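3.2 Nesting and stacking of tableware
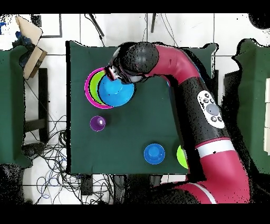 Bowls and cups are put away in different ways, and the households in the Piklow survey treated them as separate jobs. Bowls were nearly always nested by size, with the largest on the outside. Cups were stored singly, often with the rim down, and were stacked only when shelf space ran short. Of the 70 households that answered, 54 kept their bowls and cups on the same shelf.

We use the word "nested" for any bowl that sits inside a larger one with both openings facing up. A bowl that has been turned over and set on top of a stack is recorded as "capped". Figure 4 gives a capped stack: the magenta-pink and lime-green bowls are nested, and the bright blue bowl is upside down on top of them. The small blue cup on the same table is also upside down and is recorded as "inverted", a term we keep for items that stand alone.

Capped stacks matter for two reasons. They take up more height than a fully nested set, and the top bowl has to be turned over before it can be nested. In the coding scheme this turn is a separate step — it is entered even when the person turns and places the bowl in one movement. Cups are left out of the stack count unless they touch a bowl.

Color was not used to decide the order of a stack. Several sets in the Markidow inventory have a different color for each size, but mixed sets are common in everyday use and the order then has to be judged from the rims. Where two bowls were too close in size to tell apart, the pair was entered as "unordered" and left out of the height comparison in Section 4.

Figure 4. Stacked bowls and separate cups on a table with a dark green cloth.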